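Comunidad Kovora > Foro de ayuda > Manipulación y pinzas

La pinza dice "pieza sujeta" y no tiene nada entre los dedos

plostell_taller
12 de marzo de 2026

Hola. Llevo dos semanas peleándome con esto y empiezo a pensar que el aviso de agarre del controlador Troven es decorativo. Tengo un brazo con pinza paralela de dos dedos y una rutina sencilla: bajar, cerrar, comprobar agarre, subir, dejar. La pruebo primero en el simulador de Kovora y luego en el brazo de verdad.

El fallo es que de vez en cuando la comprobación devuelve "pieza sujeta" sin pieza. El brazo sube tan contento, hace todo el recorrido, abre en el punto de entrega y da el ciclo por bueno. En el registro no aparece ni una advertencia. Lo descubrí porque la bandeja de salida tenía huecos, no porque el sistema me avisara de nada.

En el taller la pieza se quedó una vez medio enganchada, la rutina creyó que iba bien sujeta y se soltó a mitad de camino, por encima de la valla baja. No había nadie al lado, pero podía haberlo habido. Desde entonces el brazo está parado y solo trabajo en simulación.

El manual dice que el umbral de fuerza de fábrica "es adecuado para la mayoría de las aplicaciones". Pues para la mía no. He recalibrado, he cambiado la velocidad de cierre y he reinstalado el complemento. ¿A alguien le funciona de verdad esa comprobación o todos miráis la bandeja a ojo?

tehrani_auto

Reinstala el complemento y sube el umbral a 10. A mí me fue bien.

rutina_lenta

Subir el umbral porque sí es cambiar un error por otro: con una pieza blanda dejará de detectar agarres buenos. Además ya ha dicho que reinstaló.

Yo no me fiaría de la fuerza como única señal. Lo que lee Troven es un esfuerzo estimado del motor, y cuando los dedos llegan al final del recorrido y hacen tope entre sí, el esfuerzo sube igual que si hubiera algo en medio. Si el programa solo pregunta si se ha superado el umbral, la respuesta es sí. Mira también la separación de los dedos al terminar el cierre. Si está en el mínimo, no hay pieza, diga lo que diga la fuerza.

Otra cosa que conviene revisar es el estado guardado. En mi versión la variable de agarre no se borra al abrir. Hice una serie de 2,000 ciclos simulados sin colocar piezas y me salieron 17 falsos positivos, todos con el valor heredado de una prueba anterior. Escribí a soporte y me contestaron que era "comportamiento esperado". Esperado por ellos, será.

La vista desde la muñeca ayuda bastante para cazar estas cosas: guarda una captura en cada comprobación y compárala con lo que pone el registro. En la mía, los dos dedos están separados y entre ellos solo se ve la superficie marrón.
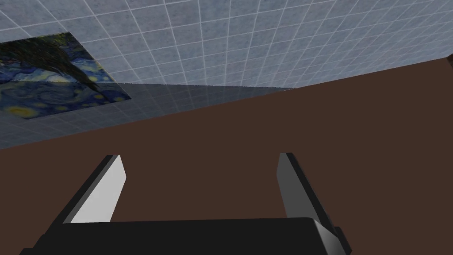

plostell_taller comenta que lo de la separación le cuadra, pero que no entiende por qué tiene que programarlo él si la función se llama "comprobar agarre", y pregunta si basta con eso para volver a poner en marcha el brazo.

Para ponerlo en marcha, no. Que la comprobación mejore en el simulador no dice gran cosa de una pieza mal cogida, que puede dar una separación correcta y caerse igual. Repite la comprobación después de subir y otra vez antes de cruzar la zona de paso, con parada si falla cualquiera de las 2. Y la valla baja la cambiaría en todo caso, con el software arreglado o sin arreglar.

Borra la variable a mano justo después de cada apertura. Si aun así te sigue dando positivos en vacío, pega el registro completo con la versión del controlador, que sin eso estamos adivinando.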